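Went to the open day at Drernow this afternoon, the robotics workshop out past Husden. Posting my notes as a thread before I lose them. 1/15
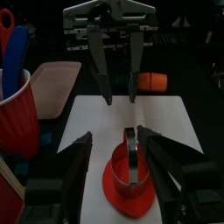 The doors opened at 1 and the line was already back to the bike racks. They let people in by groups of 24, so I waited through one group and got into the second. Coffee while you wait, which helped in February. 2/15

Our guide was Evelien Verschueren. She runs the arm lab and has been there since they were in the old building on the Dreden road. She talked for maybe five minutes and then let the machines run. 3/15

The theme this year is tabletop work with kitchen things. Toy food, cups, utensils, trays. She said they picked it so visitors would know right away what the robot was supposed to be doing. 4/15

The item I spent the most time on was a red cup on a saucer. It has a tall curved handle that goes up and over the top, silver and shiny on the inside. I would have expected the usual handle on the side. 5/15

I asked if the shine was a problem. Evelien said yes, for the depth sensing. Reflective surfaces give bad readings, and the reading changes as the arm moves in. Their fix is to take several looks on the approach and throw out the ones that disagree. 6/15

The other hard part is the saucer. The cup is only resting on it. If the fingers close off center, the cup gets pushed sideways before it gets picked up. So most of the effort goes into lining up, and the closing part is short. 7/15

It is slow. Anyone expecting a factory video will be disappointed. The arm comes down, stops, corrects a little, stops again. A kid next to me asked his mother if it was broken. It wasn't. 8/15

They keep a tally on a whiteboard by the door. For this cup it read 236 tries since the start of the month. I asked for the success rate and Evelien said they would put it out with the write-up. Fair enough. 9/15

Lurdes Carrilho gave the second talk, on how they collect the training runs. A person steers the arm through the task many times and the software learns from the recordings. She wants more than 100 good runs of a task before she bothers to train on it. 10/15

She also said they leave other objects out on the table on purpose. There was a toy carrot off to one side, and a cup holding a blue spatula and a red utensil. If you only ever train on a clean table, the system gets lost the first time somebody leaves a spoon out. 11/15

Somebody asked about jobs. Lurdes said the customers they talk to are mostly asking about sorting and packing, and that nothing she showed us is ready to be sold. She didn't go further than that and the group moved on. 12/15

Visitors could try steering in the side room. I got one turn. The controls are easy to understand and hard to use well. I had trouble judging depth from the screen and kept stopping too high. 13/15

Practical stuff if you go next time: parking at Drernow is tight, use the lot at Vanhove and walk over. The side room has its own sign-up sheet, so put your name down when you come in. I nearly missed it. 14/15

They're doing another one in the fall, no date yet. Lurdes said the plan is to have two arms passing things to each other by then. I'll post here when sign-ups open. 15/15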